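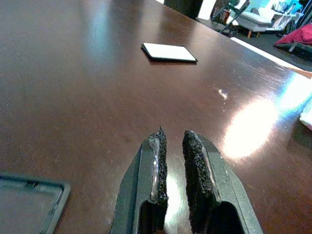 It'll have us all out the door by Christmas, was what Paewai had to say when the first crate came up the stairs at Rondora, and it got said loudly enough that the delivery driver turned around. Paewai has been refurbishing second-hand handhelds and tablets longer than the company has had a website. When somebody like that makes a prediction, people put down their screwdrivers to listen.

I should own up early that I'm not a neutral party. I worked the benches here for a few years before I started writing for a living, and I still have the key to a locker I no longer use (they've never asked for it back, and I've never offered). So when I heard the old place was getting robots I rang up and more or less invited myself for a fortnight. They said yes, on the condition that I'd take my turn on the tea roster.

If you've never seen a refurb shop, picture a lot of tables and a lot of little objects. Stuff comes in from schools, libraries, clinics, anyone who buys electronics in bulk and gets rid of it in bulk. Somebody has to pick each piece up, turn it over, wipe it, check it, put it down in the right spot and grab the next one. On a good week 2,000 items go through. Most of that work is reaching. You don't think of it as reaching when you start, but your shoulder sets you straight by the second month.

The reaching is what the arm is supposed to take over. It has two grey plastic fingers with black foam down the inside of each one, and the foam gets more conversation than any other part of the machine. The first lot of pads was too slick. The second lot was fine on cases and hopeless on anything thin lying flat on a shiny surface. I watched a long and quite heated discussion about foam that went straight through morning tea and out the other side, and I'd like it noted that I had an opinion by the end of it.

Thin and flat is the hard bit, you see. You and I pick up a card off a table by sliding it to the edge, or getting a fingernail under the corner, or licking a fingertip if no one's looking. We do it without any planning whatsoever. An arm with two fingers has to be taught a way, and then taught it again for a polished tabletop, and again for the hour after lunch when the sun comes in low and throws a great white bloom across the varnish. Glare is a menace! The little camera down at the wrist sees a bright patch and can't always tell whether it's looking at light or at a thing. Somebody brought in a curtain from home. Somebody else complained about the curtain, because the window was the only good part of that end of the room, and the compromise is that it gets pulled between two and four o'clock and not a minute longer.

That curtain told me more about automation than any of the reports I'd read on the train. There was a whole planning document for bringing in the arms, with a project name and everything. They called it Tarton, after the street the company started on. Tarton had a section on training and a section on safety and a section on floor space. Nowhere in it did anyone mention who'd be in charge of the daylight.

So what changes for the people? I'll try to be fair.

The first thing is that the job gets split down the middle. Before, one person took an item from the incoming bin all the way to the outgoing shelf, and you got a small private satisfaction from it, same as you do from a mown lawn. Now the arm does the picking up and putting down, and a person does the looking and the deciding. Some love it. One woman told me she goes home and her hands don't ache and she's started knitting again after giving it up years ago. Another bloke, same shift, same bench, says he feels like a lifeguard at a pool with no swimmers. I believed them both.

The second thing is that there's a new kind of work that wasn't there before, and it's a funny one. People show the arm what to do. You take hold of a pair of handles, you move, and the arm moves with you, and everything its camera sees gets saved so the software can learn from it. Pick up the flat thing, set down the flat thing. Shift the flat thing a bit to the left, turn it on an angle, go again. They reckon on 1,000 goes before a new task is worth letting it try alone. I did an afternoon of it and was terrible. I kept coming in too high and closing the fingers on nothing at all. Paewai, who came over to see me fail, took the handles off me and did it on the first try, then did it a dozen more times without changing expression, and then went off to rinse a mug.

And there's the awkward part. The best teachers are the people who were best at the bench. The arm learns from the steadiest hands in the building, and those are also the hands with the most to lose if the thing gets good. Everyone at Rondora knows this. It came up at lunch nearly every day I was there, sometimes as a joke and sometimes not. Management's answer is an extra payment per teaching session and a written promise of no layoffs tied to Tarton. The payment is decent. The promise runs for two years, and people have done the sums on their ages.

I asked what they'd want on top of that, and I was expecting to hear about money. What I mostly heard was that they wanted a say in what the arm gets taught next. There's a job near the back, peeling old asset labels, that every single person would hand over tomorrow with a bow on top. It's sticky and fiddly and the solvent gives you a headache. It's also apparently very difficult for a robot, so it's well down the list. Meanwhile the sorting, which people rather like (you can chat while you do it), went to the machine first. It was easier. I understand the reasoning, and I still think it's a rotten trade, and I said so to the manager who was showing me around, who to her credit didn't argue.

The other place I'd been told to look at was Drostavness, up the coast, where they do a similar trade and got their arms a good while earlier. I drove up in October with a thermos and a cold. It was a quieter room than I expected. They started with 14 people on the floor and they've got 7 on it now, and I was ready to write that down as the whole story, except that most of the others are upstairs doing repairs, at a higher rate, on gear that used to go straight to the scrap merchant because there wasn't time to look at it. Two left and weren't replaced. One of those two had wanted to go anyway, I was told. I didn't get to talk to the other.

What struck me up there was how they talked about the machines, or didn't. At Rondora the arm is still the main topic. At Drostavness I had to bring it up myself. They were far more interested in telling me about the new heat pump, and about a row over parking that I followed with real enthusiasm and couldn't possibly do justice to in the space I've got. When the arm nearest the door stopped with its fingers open over the table, somebody reached past it without breaking off her sentence, nudged the piece along a little, and pressed the button to send it on its way again.

I asked her how often she did that. She had to think. She'd stopped noticing, she said, and then she looked a bit put out that I'd made her notice.

It's a skill, that nudge. It isn't on her job description and it wasn't in any training she was given, and if she were off sick the whole row would be slower by smoko. I'd love to see that sort of thing written down and paid for. The people selling these systems like to talk about what the robot can do by itself, and fair enough, it's their robot. But I spent a fortnight and a bit watching, and I never once saw an arm that didn't have a person somewhere close by who knew its moods.

Back at Rondora for my last couple of days, they'd changed the foam again. The new pads are rougher and everyone's cautiously pleased. The tea roster has me down for next month as well, so either there's been a mistake or I've been rehired. Paewai hasn't withdrawn the prediction about Christmas, but has asked for the bench closest to the arm, on the grounds that the rest of them are teaching it bad habits.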